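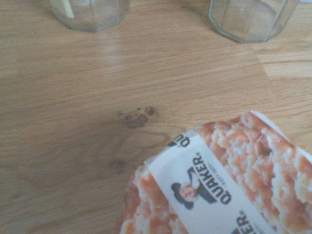
Reading time: 2 min

4.2 Countertop trials with the Grundari kit

We reviewed the Grundari manipulation kit as a customer would receive it. The kit consists of a wrist camera, a mount, a calibration target and a license for the Sarkness grasp planner. It was installed on a Franka Emika arm beside a kitchen counter. Setup by the second author took 20 minutes, most of it spent on hand-eye calibration, and the vendor's default settings were kept for all trials.

The objects were ordinary household goods: drinking glasses, jars with checkered lids, small cans, snack packets and cups. Clear items were included on purpose. Glare on pale wood and the weak outline of a glass are both listed as known limits in the kit's manual, and an earlier kit from Chiu did poorly on them in our own tests.

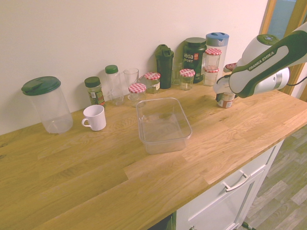

Each trial consisted of one grasp, one lift and one placement. A trial counted as failed if the object slipped, if the planner returned no grasp, or if the operator pressed the stop button. Özkan ran the arm and Oh scored the trials from the recordings. We ran 691 trials over 2 weeks in September and did not retrain the planner at any point.

The planner was given the target by name and had to choose its own approach. Crowded areas near the wall were left as they were, so the fingers often had to come straight down. Placement into the clear container was scored separately, using the Pidgate protocol.
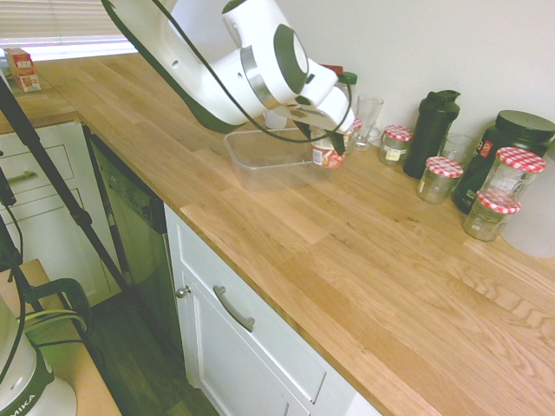 Figure 3. The gripper holding a small red and white cup above a clear plastic tray.

The kit costs $3980 with one year of updates. The arm is not included, and the price of a second camera was left out of our comparison.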